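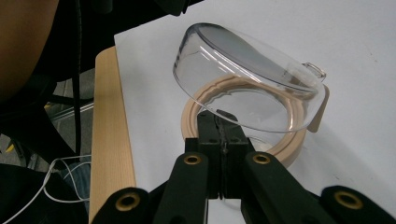 Speaker notes, second half (after coffee, 2:00 start)

OK, we're back! Wait for the people at the back to sit down. Drink some water.

Start with the bus story. I took the Flomum night bus for two years, and in all that time I never once knew when it was coming. The timetable was posted, sure, but in tiny print behind scratched plastic, and at night you couldn't read a thing. So I just stood there and guessed.

Next slide: map of the old routes. Let them look at it for a bit. Somebody will laugh at the loop by the Bundgaard stop, and they should, because the bus went past the same bakery twice.

Then the survey. We talked to 163 riders and 108 of them said they'd walk farther to a stop if the bus came more often. I was really surprised by that! I'd have bet my lunch on the opposite. (Slow down here, I always rush the numbers.)

Route 47 is the one to spend time on. We dropped the loop, moved two stops, and put the times up in big type at eye level. Asger Mogensen drove that route before and after, and he told me the part he liked best was that people quit asking him if he was late. Pause for that one.

Dredell slide: skip if we're past 2:30. If there's time, mention the school run and the parents' letter, which was three pages long and pretty fair.

Questions. Someone will ask about fares. I don't have a good answer on fares, so say so and point them to the handout. Mic goes back to the side table when I'm done.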